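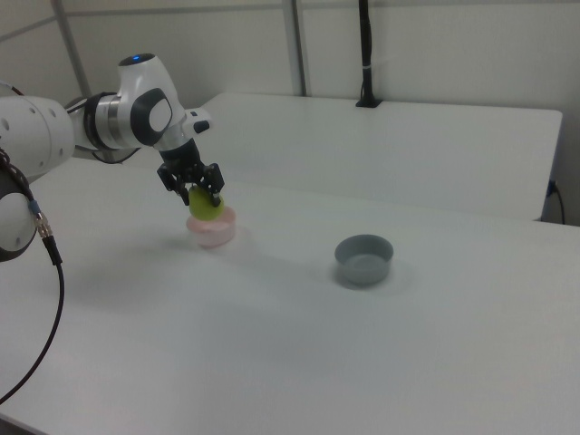

Notwood table, white top, with a pink cup and a grey bowl.

Notwood is a flat white worktable from Neddale, supplied for sorting benches, teaching rooms and sample preparation. The top is matt white on all units. Tables are sold singly and may be stood next to one another; they do not lock together, and a narrow gap should be left between tops so that each can be levelled on its own feet.

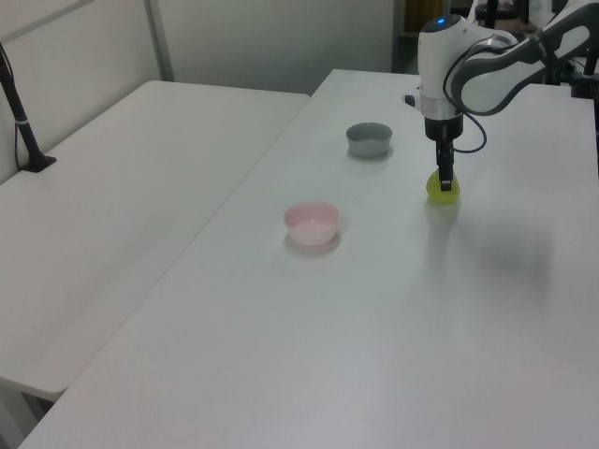
Bowls

Bowls are ordered separately from the table. Both colours are round and open, without lids. Grey: order code 22. Pink: order code 63. Colour is used for identification only, and either may be assigned to accepted or rejected items. Wash by hand before first use.
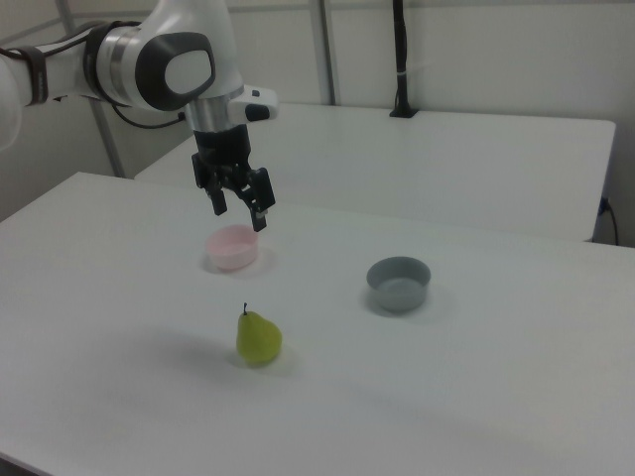 Photo: Radek Halás / Neddale

Small fruit such as a single pear can be stood directly on the top. Wipe off juice the same day with a damp cloth. Do not use scouring powder, which polishes the matt finish and leaves shiny patches under overhead lighting. Prundosano cleaner may be used undiluted.

Shadows on the white top are soft under diffuse light. Where colour is being judged, the lamps should be
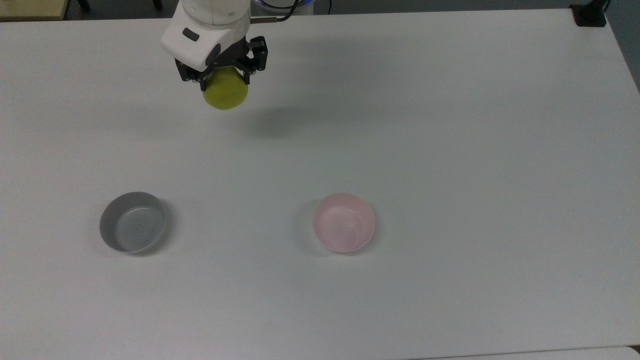 set to the same level for every batch and left on between batches. Replacement tops are stocked by Dvořáček. Quote the table code, 2,000 or 3,000, when ordering.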